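Six weeks with the Murkar on my wrist

February 6, 2019

I said back in the fall that I was done buying smartwatches, and I meant it at the time. Then my old one stopped holding a charge past lunch, and I spent a couple of weeks with a bare wrist, tapping at nothing every time my phone buzzed in my coat. So over the holidays I gave in and ordered a Murkar, and several of you have written to ask how it's going. Sorry it has taken me this long to sit down and write it up!

First, the looks. It's a round watch, a bit thick, with a gray case and a strap that felt stiff as cardboard for the first few days and then softened up nicely. My sister thought it was a regular watch until it lit up at dinner, and I took that as a compliment (she may not have meant one). The screen is bright enough to read outdoors in the snow, with the sun bouncing off everything, and that was the test my last watch failed every single winter.

Setting it up took longer than I wanted. The app asked me to make an account, then asked again, then forgot which phone I had. I got there in the end by turning everything off and going to make a sandwich. If you're stuck at the pairing page, I recommend the sandwich.
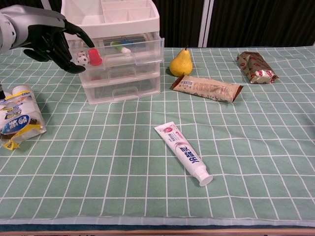

Once it was paired, though, I had very little trouble with it. Messages show up on the watch a second or so after they reach the phone, and I can answer the short ones with a tap. I never got on with talking to my wrist, so I can't tell you much about the voice replies except that it once sent my brother-in-law the words "bring the large geese." He still asks about the geese.

The step counter is the part I look at most. I try to walk to Grultdale and back on days when the sidewalks are clear, and on my first full day the watch gave me 1,939 steps for what I'd have sworn was a decent outing. I blamed the watch, naturally. Then I carried my old clip-on pedometer along on the same route and it came out almost the same, so I suppose I've been flattering myself for years. My goal is set to 2,800 now, and the little buzz when I get there pleases me far more than it should at my age.

Battery life is good without being great. I get two days if I leave the always-on screen switched off, and a day and a bit if I don't. The charger is a small puck that grabs the back of the watch with a magnet, and it works fine on a nightstand, but the cord is short, so you'll want an outlet close by. I ended up moving a lamp.

Now for the complaints, because there are always a few. The watch face store is a mess. It claims to have more than 2,000 faces, and I believe it, but so many of them are the same dial in a different shade of blue, and there's no way to sort them by anything useful. I scrolled for most of an evening and came back to the one it shipped with. The weather page also insists I live in Astotham, which is a good long drive from here and gets a lot more rain. I've corrected it twice.

I wrote to Murkar about the weather and got a reply from a very patient person named Tatiana Skála, who had me reset the location settings and then admitted that other people were seeing the same thing. She said a fix was planned for March. I've been promised fixes before, but she did write back the same afternoon, and her note sounded like a human being typed it, so I'm hopeful.

A reader also asked about spare straps. The ones from the maker cost too much for what they are, I think. I bought a woven one at Nguyen, the repair shop next to the bakery, and they popped it on for me while I waited and wouldn't take anything for the labor. It's dark green and I like it a lot better than the original, especially under a sweater cuff.
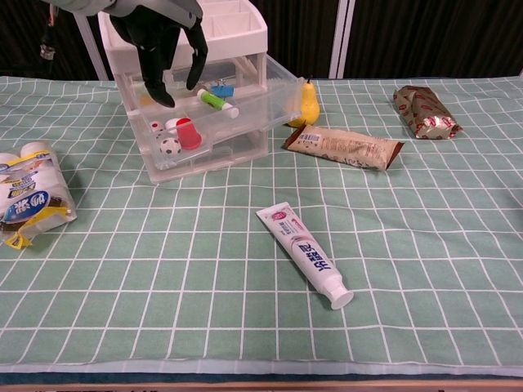
Would I buy it again?

I think so, yes, though I'd wait for a sale. I paid full price, and the week after mine arrived they knocked 50 dollars off, and I had a grumpy morning over that. If your current watch still lasts the day, hang on to it until the update comes out and see whether the weather gets sorted. If it doesn't last the day, and you mostly want messages, steps and something you can read in bright light, I've been happy with this one. I'll write again after the update, and I still owe you all a post about the headphones.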